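An open day at Stuvora, and what I brought home from it

I must first say that I am not a journalist and nobody paid for my train. I went to the open day at Stuvora because I buy baskets, trays and small tables for two guest houses, and because my old supplier closed in October. I live in this country nine years now and I still like to see a thing with my hands before I order it. A catalogue is patient, but it does not tell you if a basket scratches the table.

Stuvora occupies the upper floor of a long brick building behind the railway yard. From the station it is an easy walk, but the signs are only on one side of the street and I went past the gate. The doors opened at 9 in the morning. At the entrance I received a paper map, a sticker in a cheerful colour and a voucher for coffee. The coffee was good. The biscuits were finished very early, so whoever goes next year should go to the biscuits first.

The organisers gave space to smaller firms also. Prenik had a corner with kitchen textiles, mostly tea towels and oven gloves in heavy linen. I liked the grey ones. I washed a Prenik towel at home for a long time and it became softer without becoming thin, so I already trusted them, and I took 30 more for the guest houses. Arneo was showing lamps. I am not a lamp person, and I will say only that the switches were in a sensible place, where a guest can find them in the dark.

The longest talk of the morning was about woven goods, by a buyer from Chmielewska, which is the importing firm. She explained how to see if a basket will keep its shape. You hold it by two opposite corners and twist it a little. If it complains, it is too dry. You look also at the rim, because the rim takes all the work when people lift and push the basket. I wrote this down, and later I twisted so many baskets that I think I was becoming unpopular.

After the talk we could walk freely. The room I had most wanted to see was the one with the desks and the table-top storage. It has a nice herringbone floor in light wood, and I was jealous of this floor, because in my own dining room we have a brown carpet which came with the building.
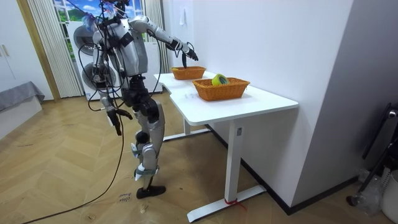

A height-adjustable desk is maybe a strange choice for somebody with guest houses, but I have a reason. At the breakfast buffet in the smaller house we have an old sideboard, and it is too low for tall guests and too high for children and for the lady who comes to us every summer in her wheelchair. I have thought for a long time about a table which goes up and down. The white one has a small control panel on its leg and a curved cutout in the front edge. For office work I understand the curve, you come nearer with your stomach. For a buffet it is a little wasted, but it could be the place where a person stands and reaches to the back without leaning over the bread.

My first worry with a white top is always the marks. White shows every finger and also every drop of jam, and with guests there is much jam. I asked about the cleaning and the answer was a damp cloth and a bit of dish soap, nothing rough. This I can believe. I asked also about the price, and the desk was 300 dollars above what I had planned in my head. I did not order it on the day. I took the sheet with the measurements, and I will put tape on the dining room carpet to see if there is space to walk around.

The baskets interested me more than the desk, I admit it. They are rectangular, in a warm orange-brown colour, and on the white they look very friendly. In my experience a round fruit bowl is pretty but a buffet is a rectangle, and between a round bowl and the wall you always lose a corner. With rectangular baskets you can put 2 side by side, fruit in one and bread rolls in the other. Also I prefer woven to wire, where a soft pear gets stripes on its skin.
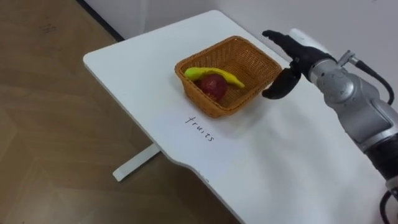
The shape is wider at the top than at the base. For fruit this is practical, because you see from above what there is, and the guest does not need to dig. It means also that you should not judge the size by the opening only. I made this mistake once with bread baskets which I ordered by the width of the rim, and the rolls stood in them like people in a tram. So my advice is to ask for the measure of the bottom too, and to write it on the order.

About bananas I have a small opinion. I put them on top, never under apples, and not too many in the same basket. When they go brown, the kitchen makes banana bread, and the guests think we planned it. In a woven basket I would lay a washable cloth for anything very ripe, for example peaches in February, when the heat does its work in one morning. Juice between the strands is difficult to take out. The lady from Chmielewska recommended a soft dry brush for crumbs and then a cloth which is only slightly damp, and after this the basket should stand in moving air and not in the full sun.

I ordered a first lot of the baskets, to try them before the busy months. Together with the towels and some trays my bill was 1,138 dollars with delivery. The trays I chose quickly and perhaps too quickly, as their handles are a bit narrow for my cook, who has big hands. We can exchange them within the month.

Some practical notes for other buyers. The lift is slow but it works, and it is large enough for a trolley. Parking is behind the building and it was full before noon - come by train if you can. The toilets are on the ground floor only. Take a tape measure with you, the ones at the order desk were always in somebody's pocket. There is a lunch van in the yard with pumpkin soup and sausage rolls, and you can eat at the long benches beside the fence, if it does not rain.

I stayed until 3 in the afternoon and took the slow train home with one basket on my knees, as they let me carry the first one myself. It stands now on the kitchen bench with lemons and a few mandarins. The others should arrive with the towels, and the desk I will decide when the tape has been on the carpet for a week or so.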